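Can a Machine Do Your Chores Yet? A Tip Sheet for the Hopeful

Every July the same question lands in the inbox of this page, usually from somebody scrubbing a roasting pan: how much longer until a robot does this? So we went through the household by job and noted what you can hand over now, what you can sort of hand over, and what you should keep doing yourself with a sponge and a bad attitude.

Floors

Yes, mostly. Pick up socks, charger cables and anything with tassels before you press the button. Put the dock on a hard floor with clear space on both sides. Empty the bin more often than the app suggests. If your vacuum keeps getting stuck under the same chair, move the chair. You are the smarter party in this arrangement and will have to act like it.

Dishes

You already own a robot for this. It is called a dishwasher, and it has been waiting decades for something to come along and load it. Scrape, don't rinse. Face the dirty sides toward the spray arm. Keep wooden spoons out.

Laundry

Washing, yes. Drying, yes. Folding, no, or at least not at a speed you would put up with from a teenager. Shake shirts out while they are warm and you can skip half the folding question by putting them straight on hangers.

Cooking

Now it gets interesting, and also slow. Inbridge has a simulated kitchen where a robot arm practices moving vegetables about, and I spent most of a Saturday looking at what it gets up to. Broccoli is a good test. It is lumpy, it has no flat side, and every piece is a different shape from the last one.

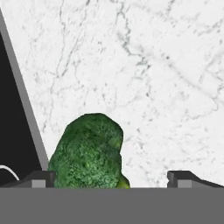 You and I pick up a floret without a thought. A machine with two fingers has to work out where the thing is, line up on either side of it, and squeeze hard enough to lift but gently enough that you don't get green crumbs all over the counter. If one finger arrives first, the food can slide or tip, and then the lining up starts over. Anybody who has chased the last olive around a plate with a fork knows the feeling.

A few habits that help a human cook would help a machine even more:

Cut pieces to the same size. They cook evenly, and they are easier to grab.
Leave a bit of stem on each floret. It gives you something to hold.
Keep the counter by the stove clear before you turn on a burner.
Turn pot handles inward, away from elbows of any make.

Then there is the stove itself. Getting food into a pot means reaching over the rim, going low enough to avoid a splash, letting go, and getting back out without taking the pot along. The Feseck newsletter gave this one chore 8 paragraphs, and I can't say any of them were padding. 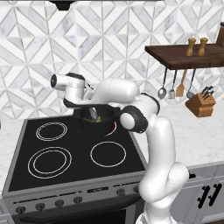 Balogh wrote in to say that dropping vegetables in a pot was never the part of dinner that needed help. What would be worth paying for, the letter went on, is a machine that notices the pasta is about to boil over while everyone is in the other room arguing about the thermostat, and until that turns up a kitchen timer does the job for less.

Fair enough. Buy the timer, and get one loud enough to hear over the thermostat discussion.

The workshop

Machines do well out here when the work is dull and the parts all match. Cutting 40 identical brackets, sure. Finding the bracket you dropped behind the bench, no. Sweep before you switch on anything with a program in it, clamp the stock down twice as well as you think it needs – and stay in the room.

Sorting the screw jar is still yours. Do it with a muffin tin and a magnet, one handful at a time, and label the lids while you still remember what the odd ones are for.

Windows, gutters, the oven

Partly, barely, and no. For the oven, a paste of baking soda and water left on overnight will take off most of what's in there. Wipe with a damp cloth in the morning and open a window.

Next up: whether a lawn mower can be trusted near tulips.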